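4 min read

My move-out walk-through, with the stuff I'd tell a friend

I've used some version of this checklist for my last few rentals, and I just ran it again leaving the Arnura apartments. I start the evening before and finish the next morning, coffee in hand. Comments are mine, so skip them if you only want the boxes.

1. Smoke alarms - DONE
Press every test button and let it shriek. The one in the hall chirped at me all through December and I kept "meaning to get to it" (don't be me). New battery went in and it's been quiet.

2. Under every sink - DONE, ONE NOTE
Run the water for a full minute, then feel along the pipes with a dry paper towel. Mine came up a tiny bit damp under the bathroom one. I wrote it down and emailed the office right away - you want it in their inbox before they find it themselves.

3. Kitchen drawers and small stuff - DONE
Open everything, even the drawer you swear you emptied! Chopsticks, skewers, those skinny wooden things that get everywhere - bundle them up and stand them in something so they don't roll to the bottom of a box. I also check behind the drawers, where I found a bottle opener and 53 cents.
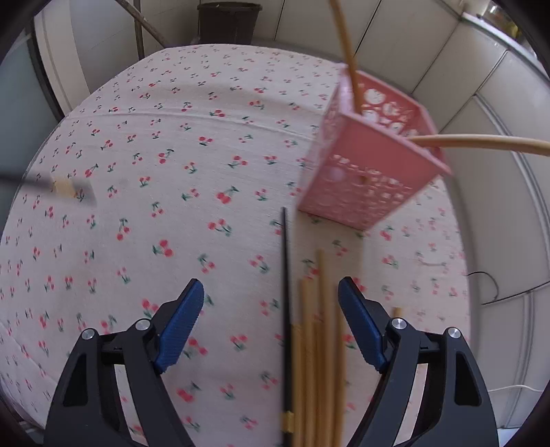 4. Stove and fridge - NEEDS ANOTHER PASS
Burners light, oven heats, fridge light works. The oven door still has a brown streak between the two panes of glass and I can't get at it. Arnura charges $50 for "appliance cleaning," so I gave it one more scrub and then took pictures of how far I got.

5. Windows and locks - DONE
Every latch, both directions. The bedroom one sticks unless you lift while you turn. It did that on move-in day and it's on my original sheet, so I just wrote "same as before."

6. Soft furnishings - DONE
If the place came furnished, this is where people lose money. My friend's old building on Skatell Street kept over $2,000 of a deposit and a good part of it was for one couch. Look at the seams and the piping, and where the fabric folds around the edge. Flip whatever flips. Do it in daylight if you can, because a lamp hides everything.
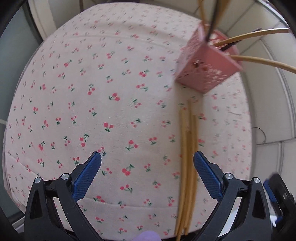
Cherry print fabric, item 6.

7. Meter and keys - DONE
Write the electric reading down yourself. I also count keys against the lease, mailbox key included (it's always the mailbox key). Unit 247 was supposed to have three and I handed back three.

Still open: oven door, and waiting to hear about the sink.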